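Alladeck Bed Platform, Queen and King
Deck system by Worico

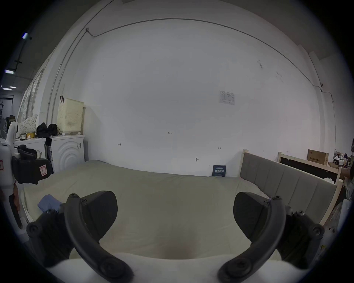 What weight can the deck carry?
Rated load is 300 kg, spread evenly over the sleeping surface. The rating includes the mattress, bedding and sleepers. It does not include point loads such as a person standing on a single slat.

Construction
The deck consists of two side rails, one center rail and a set of sprung slats held in Doltia end caps. The center rail stands on three adjustable feet. Slats are supplied joined by webbing and unroll from the head end. The deck drops into most existing bed surrounds with an inner ledge at least 37 mm wide.

Dimensions
Queen deck length: 2,030 mm
King deck length: 2,030 mm
Height, floor to top of slat: 248 mm, adjustable by 15 mm
Longest carton: 2,203 mm

Mattress fit
Suitable for foam, latex and pocket spring mattresses. Mattresses with an open coil base need the Rezende cover mat, sold separately. Box springs should not be used on this deck.

Assembly
Allow some 40 minutes. A 5 mm hex key is included. Tighten the center rail bolts after the feet are level, then check them again after a month of use. On carpet, use the wide foot plates from the hardware bag.

Care
Wipe rails with a damp cloth. Do not oil the slats. Cracked end caps can be replaced one at a time without removing the rail.

Spare parts
End caps, feet and webbing are stocked separately. Quote the deck size and the code printed under the head end of the center rail when ordering.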